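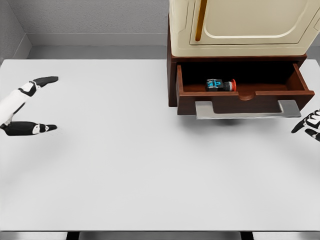 Rendering: white tabletop with cream cabinet

About Flernier Transmission & Driveline

Flernier Transmission & Driveline is an independent repair and rebuilding company serving private motorists, municipal departments and commercial fleets in Annan and Trulisby. The company services automatic and manual transmissions, transfer cases, differentials, clutches and drive shafts. It does not sell vehicles, and it does not perform body or paint work.

Our History

The company began as a two-bay shop in Annan, working mainly on farm trucks and delivery vans. Most of the early work came by referral from general repair garages that did not have the tools or the bench space to rebuild a transmission on site. Those garages remain an important part of our business, and many of the units we rebuild today arrive on a pallet with no vehicle attached.

A second location opened in Trulisby when the Annan building could no longer hold both the vehicle bays and the rebuilding benches. All bench work for the two locations is now carried out in Trulisby. Annan handles diagnosis, removal and installation, fluid service and road testing. A company truck moves units between the two buildings each working day.

What We Do

Our passenger vehicle department accepts cars, vans, pickups and sport utility vehicles of domestic and foreign make. Every vehicle brought in with a transmission complaint is road tested and scanned before a recommendation is made. Many complaints are traced to a sensor, a wiring fault, a mount or a fluid level, and in such cases the customer is given a price for that repair only.

Where internal work is needed, the customer is offered a choice between a rebuild of the existing unit, a remanufactured replacement and, when one can be found in suitable condition, a used unit. The written estimate lists the price, expected completion date and warranty for each option. No unit is opened without signed approval, and replaced parts are kept for inspection until the vehicle has been collected.

Our commercial department looks after medium-duty trucks, shuttle buses and service vehicles. We currently hold maintenance agreements covering 237 fleet vehicles. Agreements may include scheduled fluid changes, clutch inspection, drive shaft balancing and priority scheduling in the event of a breakdown. Fleet managers receive a monthly statement for each vehicle showing mileage, work performed and work deferred.

The Flosow Record System

Each unit that passes through our benches is assigned a Flosow record. Flosow is our own numbering and inspection system. It follows the unit from teardown to final test and holds clearance measurements, the part numbers installed, line pressure readings and the initials of the technician responsible for each stage. The record number is stamped on a metal tag fixed to the case.

If a vehicle comes back to us years later, or is sold to a new owner, the tag allows our staff to see exactly what was done. Copies of a record are available on request to the current owner of the vehicle. We completed 1155 Flosow records in the last full calendar year - the highest number since the system was introduced.

Our Technicians

Rebuilders at Flernier serve a training period of 4 years before they are permitted to sign off a unit without review. Trainees begin in cleaning and teardown, move on to valve bodies and subassemblies, and finish with complete assembly and testing. The company pays course and examination fees and provides paid study time.

Technicians are paid by the hour. We do not operate a commission plan for repair work, and service advisors have no sales targets.

Warranty and Customer Care

Rebuilt units installed by our own staff carry a written parts and labor warranty, and the terms are printed on the invoice. Units supplied to other garages carry a parts warranty, with labor terms agreed in advance. A first inspection is included with every rebuild and should be booked within the period stated on the invoice. There is no charge for this visit.

Concerns about completed work should be sent in writing to the service office in Annan. The office will acknowledge the letter or message and arrange for the vehicle to be examined by a technician who did not carry out the original repair.

Environmental Practice

Used transmission fluid is stored in sealed tanks and collected by a licensed recycler. Cases, converters and gear sets that cannot be reused are sorted by metal and sold for scrap. Parts washing is done with water-based cleaner in closed cabinets at both locations.

Visiting Us

Both locations receive vehicles by appointment. Towed vehicles may be left in the fenced yard at Annan outside business hours, with keys placed in the drop box beside the office door. Garages delivering loose units should use the loading entrance at Trulisby and attach a completed intake form - blank forms are kept at the parts counter.

Page last reviewed March 2024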